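**Student project report, Household Textiles elective**
Submitted by Effie Pringle and Suleiman Eze
Supervisor: Sosina Nigatu
April 9, 2021

# Wrinkles, and Whether to Bother

## Where this started

Suleiman owns one iron. It belonged to his aunt, it weighs as much as a small dog, and it drips rust on anything pale. Effie owns no iron and has never been told she looks any worse for it. We agreed early on that one of us had to be wrong, and a project seemed a more grown-up way to settle it than the group chat.

Our question was simple. If you wash a cotton shirt and don't iron it, how much does the way you dry it change how it looks? We also wanted to know if other people can tell, which is a different matter and went worse for us.

## What we read first

There is plenty of writing on why cotton creases. The short version is that water gets in between the long chains in the fiber and lets them slide past each other. When the water leaves, the chains settle wherever they happen to be. If the shirt is in a ball at that moment, you have a ball-shaped shirt. Polyester takes up far less water, and this is why your uncle's polyester shirt will outlive him looking exactly the same.

We also read laundry advice, mostly online. It agrees on almost nothing. One site told us to shake each item hard before hanging. Another told us shaking ruins the seams. A third spent most of its length on the writer's divorce.

## Shirts and method

We bought 15 plain white cotton shirts from the clearance rail at Grindatura, all the same size, all in a size neither of us wears. Two were set aside when we found they had a collar coating that the others lacked, and that left 13 for the test.

Every shirt got the same wash, warm, in the machine in the basement of Zangate Hall. We used Trorosent powder because it was already in the cupboard. After the spin, each shirt went to one of these:

- **Line.** Pegged by the hem, upside down, in the drying room.
- **Hanger.** Buttoned at the top and hung from the shower rail.
- **Tumble.** 60 minutes on medium, then straight out.
- **Heap.** Left in the basket overnight, then dried on the line. This is Suleiman's normal method and he asked that it be represented.

We tried to handle the shirts the same way each time. Our notes say "two firm shakes," but Effie's idea of firm and Suleiman's idea of firm are not the same, and for the last wash Effie did all the shaking.

## Scoring

Textile labs compare fabric against a set of molded plates under a special lamp. We had a desk lamp. We pinned each shirt to the corkboard in the common room, set the lamp low at one side so the creases threw shadows, and scored from 1 (slept in) to 5 (a person with a mortgage).

Sorcha Rankin and Fergus Moncrieff scored the shirts without knowing how each had been dried. Fergus gave nothing higher than a 3 all afternoon and said he was saving the top marks in case something good came along. We kept his scores, but we compared them only with each other.

A crease also depends on what was done to the cloth while it was soft. Twisting is the worst of it. Hold a piece of thin material at both ends, let it bunch and turn in the middle, and you get short, sharp folds running every which way, and those are much harder to hang out than one long fold down the front.

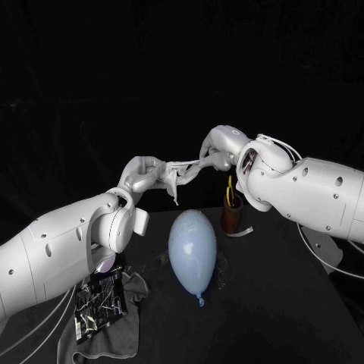
## Results

The tumbled shirts did best, as long as they came out right away. One sat in the drum while we were at dinner and scored with the heap group. Sorcha wrote "sad" beside it.

Hanger came second, ahead of line, and we had expected the reverse. We think the weight of the wet cloth pulled the front panel flat, while the line shirts picked up a peg mark at each side of the hem. If you tuck your shirt in, the peg marks don't matter and the two methods are close to equal.

Heap came last with both scorers. Suleiman has asked us to record that the gap between heap and line was smaller than he had feared. It was still a gap.

Collars were poor in every group. Nothing we did to a shirt, short of ironing it, made the collar lie down.

## Could anybody tell?

For the second part, Effie wore a shirt from each group to the dining hall at lunch, under a cardigan and then without one. She asked people at her table afterward if they'd noticed anything about her clothes. Under the cardigan, no one had. Without it, one person said the heap shirt looked "linen," as a compliment.

This part has obvious problems. Effie's friends are polite, the dining hall is dim, and the shirts were too big for her, so most people assumed the size was what we were asking about.

## What went wrong

The drying room heating was off for part of the test and we didn't find out until the line shirts had been up all day and were still damp. The shirts also changed with washing. By the end they were softer than when we bought them, so a late score and an early score aren't quite the same thing. We should have washed them all a few times before starting.

Ms. Nigatu pointed out at our midpoint meeting that we had no ironed shirt to compare with. We had both assumed the other was doing it. An ironed one was added afterward using the aunt's iron, and it scored well apart from the rust.

## If someone takes this on next

Try a blend next to the pure cotton. Buy a lamp with a stand, as ours fell on Fergus. And test spin speed, which we left alone because the dial on the Zangate machine has worn off and we only ever knew we were using the same setting by the noise.

The shirts are in a bag in the Gunn Building, second shelf, free to anyone who is a men's extra large.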